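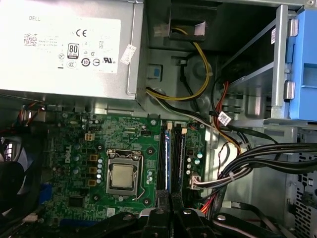

Home Tips: Sleep & Bedroom

Small changes for better sleep

I used to lie awake until 3 most nights, so I get very excited when something simple works! These are the habits that stuck in our house, and all of them are cheap or free.

Get up at the same time every day, even after a rotten night. It feels cruel for the first week (bring a robe and a big mug of tea), but bedtime starts to sort itself out.

Stop coffee after lunch. Dark chocolate and cola count too, sadly.

Turn the heat down before bed and crack the window if your street is quiet. I keep a spare blanket folded at my feet for the early hours.

Can't drop off? Go sit somewhere dim and read something dull until your eyes get heavy, then try again. My friend Marion Kinnear swears by old seed catalogs, and I've borrowed 4 of them!

Face the clock to the wall. I loved this one right away – no more doing sums about how many hours are left.

Wash pillowcases often and dry them outside when you can. Fresh line-dried cotton in June is just heaven.

If poor sleep drags on for weeks, or you're thinking about sleeping pills, talk to your doctor or pharmacist first, and mention anything else you take, herbal teas and supplements included.

Posted by Heather Ritchie, September 5, 2024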